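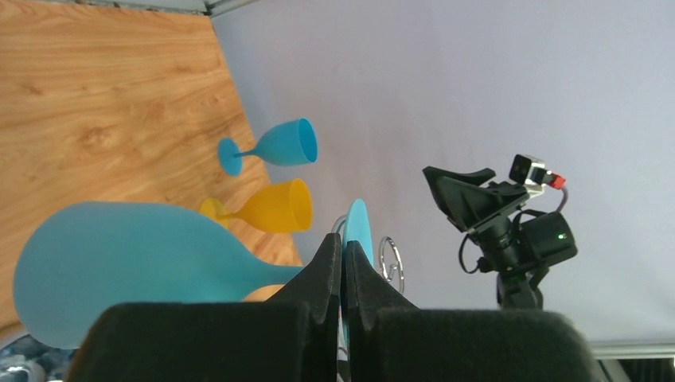 ## 4. Filling the Zurkness card binder

The binder holds 333 trading cards, or fewer if you are the sort who double-sleeves.

1. Wash and dry your hands. Crisps can wait.
2. Open the rings using both tabs. Pulling one ring apart by hand works exactly once.
3. Slide each card into a soft sleeve, then into its pocket, opening towards the spine.

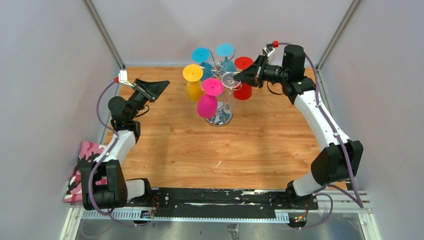

4. Stop at 42 pages. The cover will still close on 50 - the rings won't.
5. Store upright, away from sunny windows.

**Caution:** Do not use sticky corners on signed cards. Finbarr Ó Conaill did, and his Brakell rookie set now has five very clean patches.

**Note:** Older Stinmont pages fit, but the holes need a firm push.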